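Warum Kaffeeflecken Ränder haben

Seit dem November schiebe ich diesen Beitrag nun vor mir her, und schuld ist eigentlich Gisela Herrera, die mir beim Frühstück in Rastitz eine Frage gestellt hat, auf die ich keine Antwort wusste: Warum ist ein eingetrockneter Kaffeefleck außen dunkel und in der Mitte so blass? Ich habe irgendetwas von Oberflächenspannung gemurmelt und mich dann den halben Abend darüber geärgert.

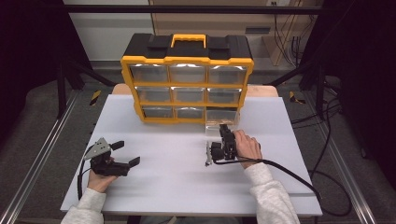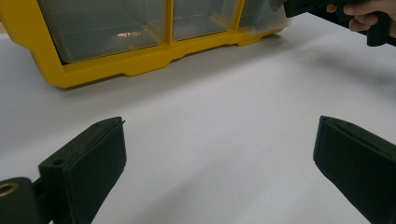
Was im Tropfen passiert

Am Rand, wo der Tropfen ganz flach ist, verdunstet das Wasser besonders schnell. Weil der Rand aber am Untergrund festklebt und nicht zurückweichen kann, strömt von innen ständig Flüssigkeit nach, und die nimmt die feinen Kaffeeteilchen mit nach draußen (wie Treibholz, so stelle ich es mir gern vor). Dort bleiben sie liegen, Schicht um Schicht, bis nur noch der braune Ring übrig ist. Ich finde das wunderbar, so viel Bewegung in einem Klecks, den man sonst einfach wegwischt!

Meine Küchenversuche

Natürlich musste ich das selbst probieren. Auf einer alten Glasplatte habe ich über 141 Tropfen eintrocknen lassen, was die Familie mit erstaunlicher Geduld ertragen hat. Mit einem winzigen bisschen Spülmittel wurden die Ringe unordentlicher, manche verschwanden fast ganz. Sille Bech hat mir dazu geschrieben, ich solle es einmal mit Rotwein versuchen, der hinterlasse auf Glas ganz andere Muster. Das mache ich noch, versprochen, sobald wieder eine Flasche offen ist.

Wer eine gute Lupe hat, sollte unbedingt beim Trocknen zuschauen. Am schönsten geht es früh am Morgen, wenn das Licht flach durchs Fenster kommt. Und falls jemand weiß, warum Tee bei mir so viel schwächere Ränder macht, schreibt es mir bitte in die Kommentare.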